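Swap table and sort-out — what's happening with the jewellery

Thu 20 July

Quick one this time, I'm typing between loads of washing and the post goes at four.

First, thank you to everybody who dropped things off for the jewellery swap. More than we planned for. The hall at Girkora is ours from half nine, tables up by ten, doors at half past. Same entrance as last November, round the side by the bins, not the front (front door still sticks).

What we can take: bracelets, bangles, beads, brooches, watches going or not going, odd earrings. Yes, odd ones. Ikechukwu Etim makes hair grips out of them and had a whole tray gone before lunch last time. What we can't take: anything with a sharp broken edge, anything you'd be upset to lose. If it was your gran's and you're not sure, keep it at home another year.

Sorting your own before you come — please do, it saves us hours. A few things learned the hard way:

Do it on the bed. A table is too hard, things bounce and roll and then you're under the radiator with a torch. A fleece blanket is best, plain colour if you have one. Small stuff stays where you put it. Don't use anything with a loose knit, the pins go straight through and catch.

Empty everything out of the box, even if you think you know whats in there. Then put back only what you're keeping. Bead strings go back first, coiled, not dropped in a heap. Tassels on top so they don't get squashed flat. If a bracelet has a knot you can't shift, leave it, bring it as it is, there will be someone on the day with better nails than you.

Pearl studs. Everybody has pearl studs and everybody has one and a half pairs. Put the two together the minute you find them, pin one through a bit of card and the other next to it. Backs in a little bag. We had 14 singles left at the end last time and I am still finding them in my coat.

Watches: stand them up on the strap if it'll hold its shape, or lay them face up on something soft. Write on a bit of paper if the battery is flat. Nobody minds, they just want to know. Leather straps, a wipe with a barely damp cloth and let it dry on its own, not on the radiator please.

Light matters more than you'd think. Dark bangles look like nothing at all under a bedroom bulb and then you get them near a lamp and they're blue, or green, or both. If you've got a ring light get it out. Mind the cable when you're climbing over to reach the far side.

And have a snack to hand. You will be there longer than you meant.

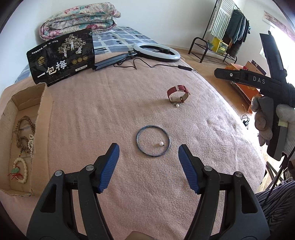 Mid sort-out on the pink blanket: dark bangle, pearls, the red-strapped watch, beads still in their box.

Prayer beads and jade — we've been asked twice now if these can go on the table. They can, if you're happy to part with them. We'll give them their own cloth at the end by the window so they're not jumbled up with the plastic. Please say if there's a way you'd like them handled.

Cardboard boxes: bring it in whatever you've got, torn flaps and all. You'll get the box back if your name's on it. Egg boxes also very welcome for earrings, we need 8 more.

Tokens work as before. One item in, one token, swap for anything on the tables apart from the window end, where it's two. Leftovers go to the Vokport shop on the Monday unless you've put a sticker on to say you want them back.

Still short of a pair of hands for the clearing up, and somebody with a car big enough for the folding tables. Reply to this or catch Ikechukwu at the door.

Tea is 50p, bring your own mug if you can. Cake if anyone bakes.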